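**Club arm drops the long blue part at the fixture board - grip or program?**

Posted by Sigita Urbonaitė, 2022-12-20

I help run the robotics club at Skaltmont. The students are doing the Okano assembly task, where the arm has to pick up the long blue plastic part and bring it to the fixture board. On our practice runs it tilts when it reaches the board, maybe one go in three. Speed is already down to 60 mm/s for the approach. The Year 11s think the grip is too far back. I think the waypoints are off, as we moved the board in August and only re-taught some of them. Which should we look at first? We have 19 days until the regional round and I'd like to not waste a session.

**Tarmo Rimkutė**

Check the waypoints first, it's the cheaper test. Run the program with nothing in the gripper and stop it at the approach point. Measure from the finger tips to the edge of the board with a steel rule, then compare with your sheet. If you moved the board and didn't re-teach every point, I'd expect a few millimetres of error, and on a part that long a small angle at the grip end is a big miss at the far end.

If the numbers are fine, then look at the grip. We had the same trouble last year and fixed it by holding the wider base section and leaving the ridged length free. Have one student mark the grip position on the part in pencil so you can see if it creeps between runs. 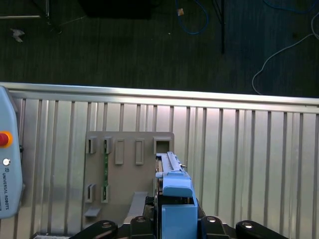
*Blue part in the gripper, up against the fixture board.*

Also re-check your tool centre point. Ours was still set for the old fingers and we lost two sessions to it.

**Kadeck307**

Had this too. Slow it down more and see. Otherwise ask on the Buzatu forum, they know the Okano rules better than people here - I think regrips are allowed but don't quote me.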